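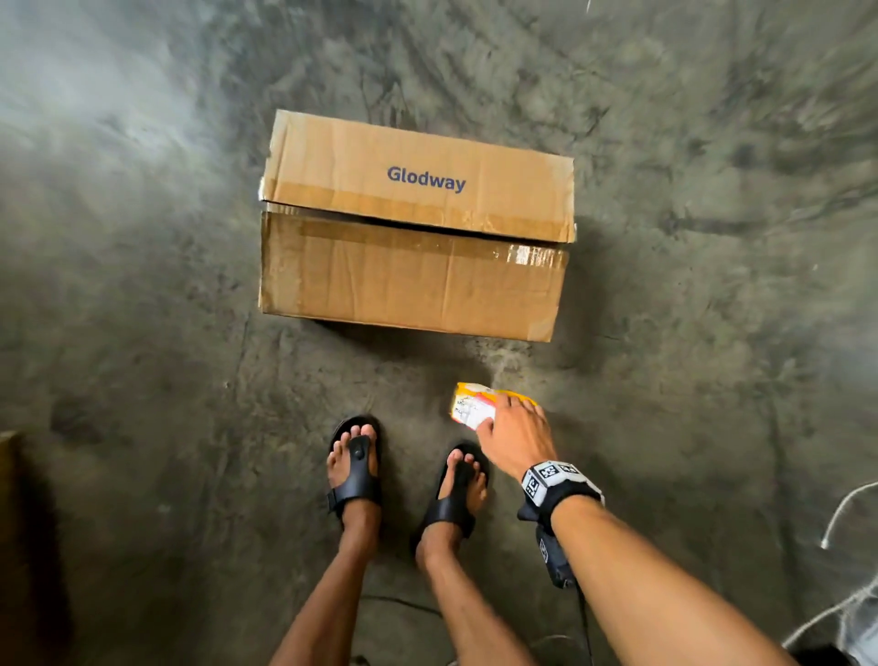 KODHAM, 26 August 2026 — The members of the Kirkard shared workshop are happy to announce that Claldale, their home-built sorting robot, is coming together nicely after some 435 evenings of work. A good deal of it happens right down on the concrete floor, with a Glodway carton and small yellow and white packages like the one in hand, and we wouldn't have it any other way! "We're learning as we build," said Shiela Lacson, "and we'd love for neighbors to stop by and lend a hand."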